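Cooking School and Test Kitchen Safety Checklist, with Inspector's Comments

Site: Huvcombe Cookery School, Finlow Street entrance
Inspected by: Irfan Menon
Accompanied by: Sandamali Ranasinghe, kitchen manager
Date of visit: Tuesday, January 17, 2023
Report number: 396

Ratings used: S = satisfactory. A = action needed, date agreed. N = not inspected on this visit.

Section 1. Cold storage

1.1 Walk-in cooler holding at or below 40 F. S
Read at the rear shelf with a probe in a water glass, 38 F after the door had been shut for the whole of the opening meeting.

1.2 Raw meat and poultry stored below ready-to-eat food. S

1.3 Containers labeled with contents and prep date. A
Salted eggplant, roasted peppers and two tubs of tomato base had contents but no date. The students on the vegetable course label their own tubs and are not told to write the date. Add it to the opening talk.

1.4 Door gaskets clean and intact. A
Gasket on the reach-in under the pastry bench is split at the lower hinge corner. A dollar bill pulls out with no drag. Replace.

1.5 Temperature log complete. S
Log is filled in twice daily. Entries since September were checked. Two weekend entries are missing, both when the school was closed.

Section 2. Knives, boards and hand tools

2.1 Knives sharp, handles tight. S
Four paring knives pulled for regrinding during the visit.

2.2 Boards free of deep scoring. A
The green boards are past resurfacing. The remainder can be planed once more.

2.3 Mandolines issued with guard. A
Six mandolines, five guards. The unguarded one was on the drying rack with the others and could be picked up by any student. It has been moved to the locked drawer. It stays there until the guard is found or a new one is bought.

2.4 Cut-resistant gloves available in at least two sizes. S

Section 3. Small electrical appliances

3.1 Cords free of cuts, crushed spots and tape repairs. S
Cords were checked by hand along the full length, with the appliance unplugged. Pay attention to the first few inches at each end, where the jacket flexes most.

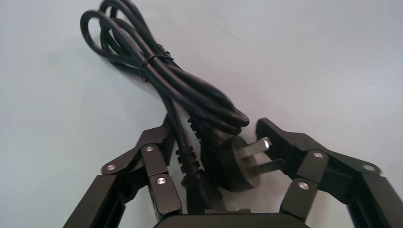
A cord that fails is to be tagged and taken off the floor the same day. Tape is not accepted as a repair at any point along the jacket. Detachable cords go back with the appliance they came with, and the tag number on the cord should match the one on the base.

3.2 Plugs undamaged, pins straight, no scorching. S

3.3 Countertop outlets near sinks protected by GFCI. A
All outlets on the north wall tripped and reset correctly. The double outlet to the left of the hand sink did not trip on the test button. It was covered and marked out of use. An electrician is to replace it before the next class at that bench.

3.4 No extension cords used as permanent wiring. A
One found behind the Jalali stand mixer, running under a rubber mat. Remove it and move the mixer to bench 4, where there is a free outlet.

3.5 Interlocks on food processors working. S
Each unit was tried with the lid off, then with the lid on but not turned to the lock. None ran.

3.6 Immersion blenders unplugged before the blade is cleaned. S
Watched during the soup class. Houshang Tabrizi stopped the class to repeat the rule when one student reached for the blade with the plug still in.

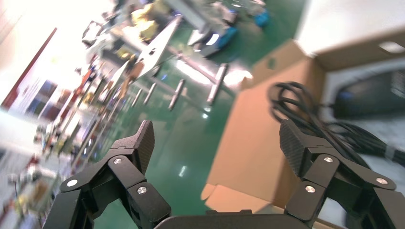
Fig. 2. Six screw heads visible at the finger joints.

3.7 Appliance register up to date. A
The register lists two rice cookers that were discarded last year and omits the Minari grinder. Correct both.

Section 4. Ranges, ovens and fire protection

4.1 Burners light evenly, flame blue. S
Back right burner on range 2 was slow. Ports were cleaned and it was relit with no delay.

4.2 Hood filters seated and free of heavy grease. A
The filter over the fryer needs a soak weekly, not monthly. The others can stay on the present schedule.

4.3 Class K extinguisher mounted, charged and tagged. S
Tag 977. Gauge in the green.

4.4 Clear path to the gas shutoff. A
Flour was stacked in front of the valve, two bags of 50 pounds each. Moved during the visit. Paint a keep-clear box on the floor.

4.5 Oven mitts dry and free of holes. S

4.6 Deep frying limited to staff demonstration. S
Fiorella Barbieri does the fritter demonstration herself. Students stand behind the line.

Section 5. Hand washing and allergens

5.1 Hot water at hand sinks reaches at least 100 F. S
Took roughly 50 seconds at the far sink. Acceptable, but students were seen giving up before it ran warm.

5.2 Soap and paper towels stocked. S

5.3 Sesame and tree nuts kept in lidded, separate bins. A
Tahini and toasted walnuts share a shelf with the dried herbs. The lids are good. Move both to the bottom shelf, with their own spoons.

5.4 Allergy forms collected before class. S

Section 6. Notes from the follow-up call

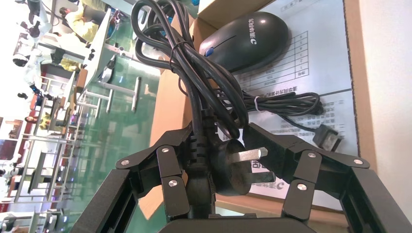

Huvcombe, September

Mahnaz Kiani went through the open items by phone with the kitchen manager. Items 1.3, 1.4, 3.3, 3.4 and 4.4 are closed on the strength of receipts and the manager's written statement. Item 2.3 is closed, with a new guard bought. Item 3.7 is still open: the grinder has been added, but the rice cookers are still listed. Item 4.2 is closed subject to a look at the soak log at the next visit.

Items 2.2 and 5.3 were not discussed and carry over to the next report.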